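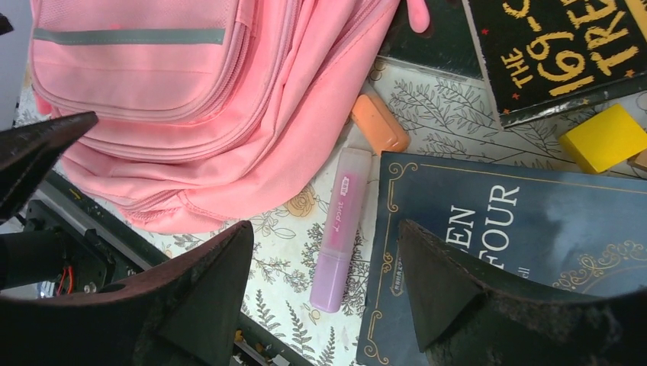 Pink backpack on its side, with eraser and highlighter.

HIGH SEAT INSPECTION SHEET, WITH COMMENTS
Prirnden and Pimentel blocks, pre-season

Covers all nine seats on the ground, roughly 2000 acres. One sheet per seat. Write what you found. A row of ticks in the same pen with no remarks will be sent back, as several were last April.

1. Seat number and position
Read it off the plate, not off the map. The map still shows 736 on the north ride at Pimentel and it has been at the bottom of the bank for two seasons.
Comment: Found. Plate legible after scraping. Map still wrong.

2. Approach
Path clear, no brambles at ankle height, nothing leaning overhead. Look up as well as down. Dead ash is the usual trouble on this ground.
Comment: One hung-up limb above the Prirnden corner seat. Seat closed until it is down. I am told it "has been like that for ages", and I don't find that a comfort.

3. Feet and ground
Both feet bearing on firm ground. Push hard at shoulder height from each side. If it rocks, it fails.
Comment: Two seats had flat stones under one foot. A stone is not a repair. Dig the high side down.

4. Ladder, timber seats
Test every rung with body weight close to the upright, starting from the bottom, with a second person holding the base. Probe the joints with a screwdriver. Paint hides a great deal, and fresh paint on one rung only should make you suspicious.
Comment: Third rung at the pond seat took the screwdriver to the handle. It had been ticked as sound on the last sheet.

5. Ladder, metal seats
Check welds, pins and the sleeves where the sections join. The Trorska sections are meant to be interchangeable. The maker says so. I have yet to get a new one to seat fully in an old one, so don't mix them here whatever the leaflet says.
Comment: One mixed ladder found and taken apart. Pins missing on another, replaced with nails by somebody. Failed.

6. Straps and ties
Take them off and look at the side that was against the bark. Replace any strap with fraying, stiffness, green growth or a cut edge. Replace all ratchet straps that have stayed out over winter, even the good-looking ones.
Comment: The Grimier straps are sold as weatherproof. Ours had faded badly on the sunny side after one summer. I can't say how much strength went with the colour, and neither could the shop when I rang. Treated as failed.
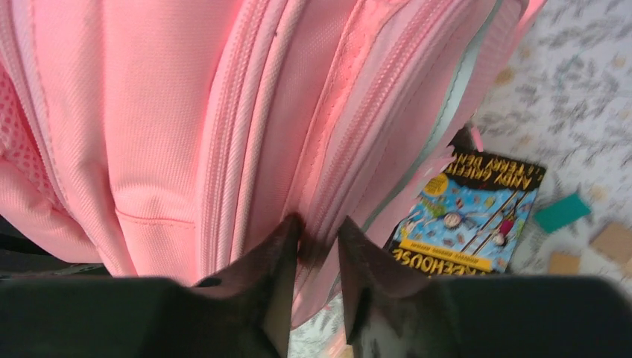
One member wrote back on this point that changing every strap each year was money thrown into the hedge, that the old blue ones had done five seasons without so much as a creak, and that if we were going to be this fussy we might as well shoot from the car park.

Noted. I don't doubt the five seasons. What I doubt is that anyone took those straps off in that time to look at the back of them. The rule stays.

7. Platform and seat board
No movement, no rot, no moss left on. Wire mesh stapled flat with no raised ends. Staples go in the bag and come home, please.
Comment: Board at the Pimentel double seat sound. Mesh lifting at the left corner, fixed on the spot.

8. Rail
Lean on it from inside with your full weight while someone stands clear below. A rail that is only there to rest a rifle on still gets leaned on by people.
Comment: All passed but one. That one moved about an inch and was described to me as "springy". Failed.

9. Load
The plate on the metal seats gives 100 kg. That means you, boots, coat, rifle, bag and flask together. Most people answer with what they weighed some years ago.
Comment: Single seats are for one person. Taking a guest up "just to have a look" counts as two.

10. Backstop and shooting arc
Sit down and check what lies behind each lane. Hedges get cut and new paths appear. An arc that was safe last year has to be looked at again from the seat itself, in daylight and before any dusk outing.
Comment: New permissive path on the east side of Prirnden now crosses the far end of one lane. Lane shut. The signs marking the path are on the other side of the wood.

11. Getting up and down
Rifle unloaded, bolt open, before the first rung in either direction. Haul line present and not rotten. Nothing carried in the hands.
Comment: Haul line missing at four seats. Baler twine does not count. 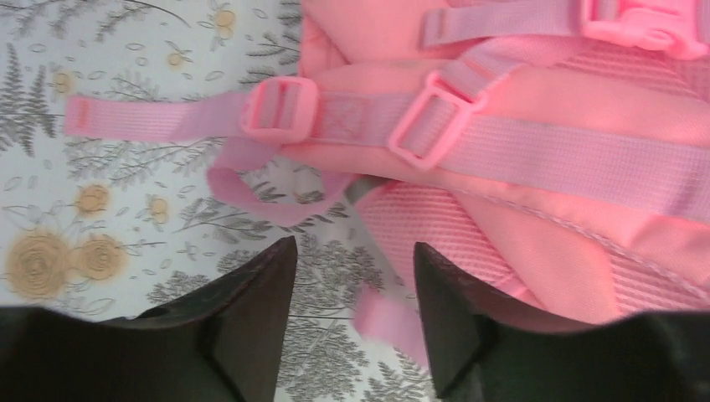
Backpack with its long shoulder strap lying out across the tablecloth.

12. Closing a seat
Tape across the ladder at head height, and a board wired over the lower rungs. Tape alone gets ducked under. Then tell the person who keeps the booking list the same day, by phone. A text is easily missed.
Comment: Three seats closed at the time of writing. One had been booked for that evening.

13. Signing off
Sign only for the seats you climbed. Two people, both names. If you looked at it from the truck, write that down and leave the box empty.

Sheets back before the season opens. Late ones mean the seat stays shut.

Filed under: Deer & Ground Management > Forms and Checks

Contact us | Terms of use | Back to top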